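Dullari Lab Course in Robot Handling
Handout 4: Showing the robot a task by remote control

Read this before the practical. You will need it again for the write-up, so keep your copy. Handout 3 dealt with starting the robot and with the emergency stop, and none of that is repeated here.

4.1 What we mean by a demonstration

A demonstration is one complete run of a task, carried out by the robot while a person steers it. The robot makes no decisions of its own during the run. The joint positions, the commands sent and the camera pictures are stored together, and the learning program (Dradutura, on the lab machines) later tries to produce similar commands from similar pictures.

There are two common ways to do the steering. In hand guiding, the operator takes hold of the arm and moves it. In remote control, the operator moves something else and the arm follows. Hand guiding is easier to learn but it puts the operator's own hands in the camera pictures, and it is awkward with two arms and worse with many fingers. In this course we use remote control throughout.

4.2 The shelf task

The task is to handle cylindrical chip cans at a shelving unit and a steel table. Cans are a good first object. They are light and all much the same shape, and they roll if you let go too early, so a poor release shows up at once.
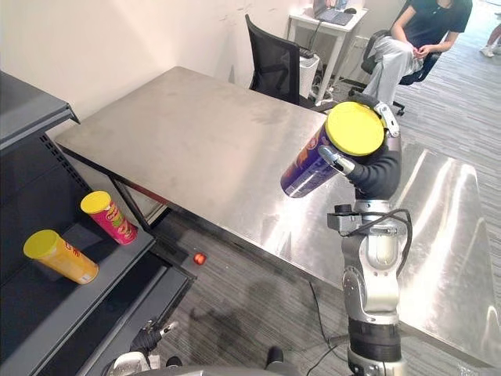
A run is made up of reach, grasp, lift, carry and release. Mark the start of each stage in the log with the foot switch. If you miss a mark, leave it out and add it afterwards from the recording. Do not press twice to make up for it, as the program reads a double press as the end of the run.

Grasp the can on its body. A grasp on the lid may hold for a while, but the lid can come off during the carry. Close the fingers slowly until the can stops shifting, then stop closing. More force gives you a dented can and a recording that teaches the robot to dent cans.

4.3 The hand you are not using

Most of the shelf task needs one hand. The other still has to be somewhere, and its joints are recorded along with everything else. Let it hang, with the fingers open, clear of the legs and the shelf.
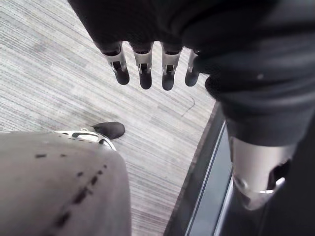
If the idle hand drifts from run to run, the program may treat the drift as part of the task. In last year's set of 703 runs we had to throw out 139, and an idle hand wandering about was the most common fault. Rest your own spare arm on something. Operators who hold it in the air get tired and start to move it without noticing.

4.4 Varying the start

Do not begin every run from the same layout. Some cans should be upright and others on their sides, and the gaps between them should change. Vary the order of colours too, or the program may learn to go for one colour.

Change one thing at a time between runs and write down what you changed. The layout sheet has a row for each run. The same applies to where the robot stands: a small shift to the left or right is useful, but a large one will put part of the shelf out of reach.

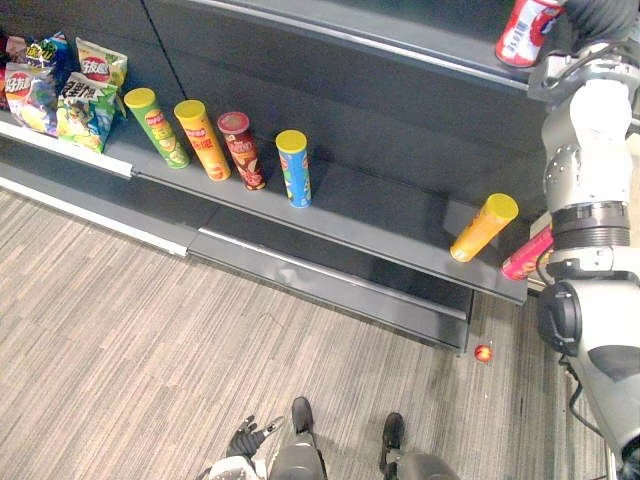 Surely a failed grasp is worth keeping, one student wrote on the feedback sheet, because the robot ought to see how to recover from one. This is a fair point. Keep the run if you missed, backed off and then finished the task, and put R in the last column. Throw it out if you gave up or if someone had to pick up the can for you. Runs marked R are stored in a separate folder and added at the second stage of training.

4.5 Between runs

The arms go back to the rest position before anyone steps in to reset the shelf. The operator says "clear" and takes both hands off the controls. Only then does the second person move forward. Check the floor for loose objects and see that the arm cables hang free, particularly the loop beside the right elbow, which can catch if the wrist has been turned several times in the same direction.

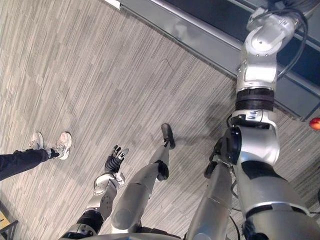

Recording should be paused while people are close to the robot. If you forget, cut that part out before you hand the file in. Change operators when the one at the controls begins to slow down. Long sessions give slow, jerky runs.

4.6 What to hand in

The recordings, in one folder per operator.
The layout sheet, with changes and R marks filled in.
One page on a run that went badly: at which stage, what the operator could see at that moment, and what you would do differently.

Files go in the Caputo folder on the course drive. The deadline is noon on the last day of teaching in December. Handout 5 covers training on your own runs and the comparison with the Dulton set.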